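Flukgate FG-2 Handheld Gripper Tool
Good Practice for Produce and Mixed Household Items

Product group: Handheld grippers and data tools
Part number: FG-2-308
Supplied by: Skoteo
Document owner: Hường Âu, Applications
Page revised: 14 July 2026

Overview

The Flukgate FG-2 is a two-finger parallel gripper on a pistol handle, operated by trigger and fitted with a wrist-mounted camera. It records the opening of the fingers together with the camera view. The same finger assembly bolts to the Londa arm flange, so grasps recorded by hand can be replayed on the arm without a change of geometry.

This page covers the working rules that apply when the FG-2 is used on fruit, vegetables and other items that bruise or mark. It supplements the FG-2 operating manual and does not replace it. Where the two differ, the manual applies.

What is in the box

FG-2 tool with handle and trigger
Finger pads, standard, one pair fitted and one pair spare
Wrist camera with lens cap
Battery and charging lead
Hex key for pad screws
Calibration card
Printed quick guide

The Fitzgerald storage case and the Londa flange adapter are ordered separately.

Specifications

Gripper type: two-finger, linked bars, parallel pad motion
Drive: manual trigger with spring return
Recording: camera view and finger opening, time-matched
Storage on tool: 1440 minutes at standard setting
Battery: removable, replaceable without tools
Pad fixing: 4 screws per pair
Rated pad life: 2843 closures on smooth-skinned produce, standard pad
Use: indoors, dry surfaces

Pad life is shorter on rough or gritty surfaces. Potatoes and unwashed root vegetables should be handled with the spare pair, and the pair marked so that it is not returned to fruit work.

Roles

Each site names one person as tool lead. The tool lead signs off calibration, keeps the pad log and decides whether a damaged tool may be used. Operators may change pads and batteries. Operators may not open the housings or adjust the linkage.

An operator who has not used the FG-2 in the last month repeats the calibration card exercise before recording.

Before a session

1. Check both pads for cuts, lifted edges and residue. Wipe with a damp lint-free cloth and let them dry.
2. Close the fingers slowly with nothing between them. The pads must meet flat. If one pad touches first, stop and report it to the tool lead.
3. Work the trigger through its full travel three times. The linkage should move evenly on both sides with no click or catch.
4. Clean the camera window. Fingerprints on the window are the most common cause of rejected recordings at our own bench.
5. Record the calibration card from the marked distance. Enter the result in the log with the tool number and your initials.
6. Remove rings, watches and loose sleeves from the pinch area.

Setting up the work surface

The surface must be stable and must not slide when pushed. Its covering is the site's choice. Plain surfaces are suitable for calibration and for first sessions with a new operator. For general recording, vary the background between sessions: printed paper, open books, cloth and bare table are all acceptable, provided they lie flat enough that the pads do not catch on them.

Other items may stay on the surface during a grasp. A mix of the target and similar objects is preferred, as an arm trained only on isolated items tends to perform poorly in a crowded area. Keep glass, knives and open liquids off the surface at all times.

Do not tidy between grasps unless the task sheet says so. If an item rolls, leave it where it stops and continue, unless it has left the surface.

Grasping rules for soft and firm fruit

Approach. Bring the tool in with the fingers open wider than the fruit. Do not push the fruit into position with a fingertip.

Contact. Both pads should arrive at close to the same moment. For oval fruit lying on its side, either the long or the short axis may be used, as given on the task sheet. A grip on the two ends needs a wider opening and better centering, and the fruit can turn between the pads if they meet it off line. 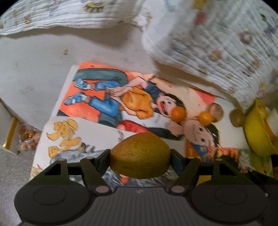

Lift. Raise the tool straight up before moving sideways. Hold for one second at the top of the lift so that any slip shows in the recording.

Release. Lower until the fruit is supported, then open the trigger slowly. Dropping from height is recorded as a failed placement, even where the fruit lands on target.

Limits. Do not grasp the same piece of fruit more than 25 times in one session. Take out any fruit with broken skin and clean the pads before going on.

Stopping and reporting

Stop at once if the linkage binds, a pad comes loose, a pivot cap lifts or the camera view freezes. Remove the battery, attach a red tag and tell the tool lead. A tagged tool is not used again until the tag has been signed.

Failed grasps are kept. Mark them as failed in the log and do not delete them from the tool.

Cleaning and storage

Wipe pads and finger bars with a cloth dampened with mild soap solution. Do not immerse the tool or spray the housings. Juice left in the pivots will stiffen the linkage overnight. Store with the fingers slightly open and the lens cap on.

Full inspection is due once a year, in March, for all tools under a Skoteo service plan.

Spares and accessories

FG-2-P1 Standard pad pair
FG-2-P2 Soft pad pair, for berries and ripe stone fruit
FG-2-B Battery
FG-2-C Calibration card, pack of 4
FG-2-L Londa flange adapter
FG-2-F Fitzgerald storage case

Quote the tool number from the base of the handle when ordering.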